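Thursday, workshop notebook, July

Back on the grey panels this morning, after leaving them alone all last week while we waited on the Pratden order. Quick recap for anyone reading this cold: the Orkska cabinet needs a door and side panels in a soft matte grey, and the first lot came out too shiny on one side and a bit chalky on the other. So I'm redoing the test pieces before I touch the real ones.

Started by sorting the scraps. We have 14 left that are big enough to be useful, and I've put the rest in the bin under the bench (help yourself if you need packing for the clamps). Gave each one a light sand, always in the same direction, then a wipe with the blue cloths. Please don't use the old towels for this, they shed like a cat and I spent half of yesterday picking fluff out of a finish I was otherwise pretty happy with.

Two mixes on the go. The first is the straight grey from the Jerkis tin, number 71 on our shelf list. The second is the same thing with a little brown stirred in, to try to take the chill off. I like the second one better by the window and the first one better under the tubes, which is no help at all! Colour is maddening like that. I moved them back and forth so many times that my tea went cold, and I still ended up writing "either" on the sheet.
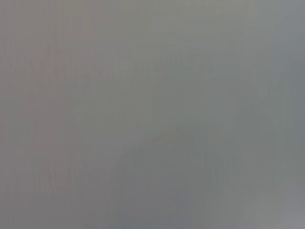
Grey, very close and out of focus. Faint vertical streaks, warmer to the left, cooler to the right.

Been thinking about how we judge these. A plain grey can lean brown or green or blue depending on what's next to it, and I'm as guilty as anyone of picking a favourite from one look. From now on I'd like us to check every piece in three spots – window, bench, and the dark corner by the door – and write down all three before choosing. It's slow, but the cabinet is going to live in a hallway and hallways are never lit properly.

Other bits. The Ishida roller is nearly done for, the nap has gone flat at one end and it leaves a ridge if you lean on it. I've put it on the shopping list with masking tape and more 3 inch foam sleeves. The lid on the Jerkis tin is bent, so tap it down with the mallet and a scrap of wood, and store it upright please.

Next: second coat on both mixes after lunch, leave them overnight with the fan off, then look again first thing with fresh eyes and a hot cup of tea.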